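**Zistetti : reset auto entre essais, vos chiffres ?**

**bac_a_sable** — 29/05/2022
Salut. Je teste la méthode Zistetti pour l'évaluation sans humain : une politique range, une seconde remet tout en place, et un classifieur d'image décide si on peut relancer. 92 essais dans la semaine. Le rangement va bien, c'est le classifieur qui me gonfle. Trop de faux « pas prêt ».

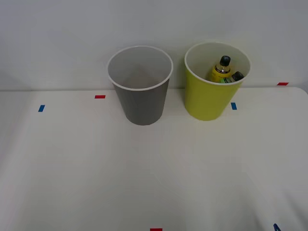 Mon souci c'est le critère de fin. Zistetti compare une image fixe à une banque de références, seuil unique, point. Sauf que quand les deux bouteilles sont appuyées l'une contre l'autre dans le bac jaune-vert, la verte est en partie cachée et le score s'effondre. Pourtant pour moi c'est un état valide. Vous faites comment ?

**Cluko**
Seuil trop haut. J'avais pareil, descendu de 20 %, réglé.

**nygard_bis**
@Cluko non, mauvaise idée. Tu baisses le seuil tu laisses passer des états faux, et après tes taux de réussite valent rien. Faut un critère par objet : une détection par bouteille, avec le bac où elle est.
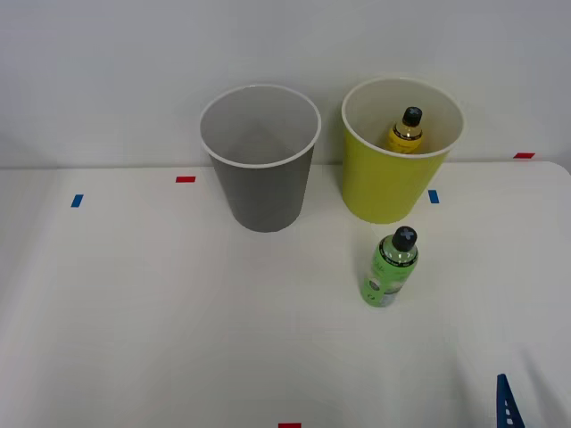
Et surtout un troisième état, « en cours ». Si un objet est encore sur la table on ne score pas, on attend. Chez nous (Nedbridge) c'est ce qui a le plus aidé, bien avant le changement de modèle.

**Cluko**
Mouais. Ton détecteur faut l'annoter, la méthode est justement vendue sans annotation. Sinon autant mettre un stagiaire devant l'écran

**nygard_bis**
30 images annotées. Une pause café quoi.

**bac_a_sable**
Ok j'ai essayé vite fait la version par objet. La jaune passe sans problème. La verte, ça dépend de l'inclinaison, couchée le détecteur hésite encore. Je classe ce genre de config en « fini » à la main pour l'instant :

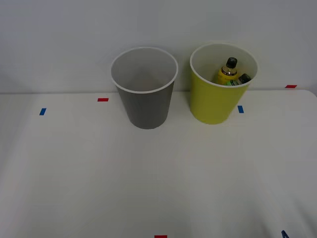 *Bac gris vide, les deux bouteilles dans le jaune, la verte penchée.*

**Cluko**
Donc tu reclasses à la main. CQFD

**nygard_bis**
Ajoute des exemples inclinés, tu as forcément ça dans tes logs. Et garde les 2 scores cote à cote (global + par objet), quand ils divergent tu mets l'essai de coté au lieu de trancher.

**bac_a_sable**
Pas bête la divergence. Je relance une série cette nuit avec les deux, je poste la matrice de confusion demain si le disque est pas plein.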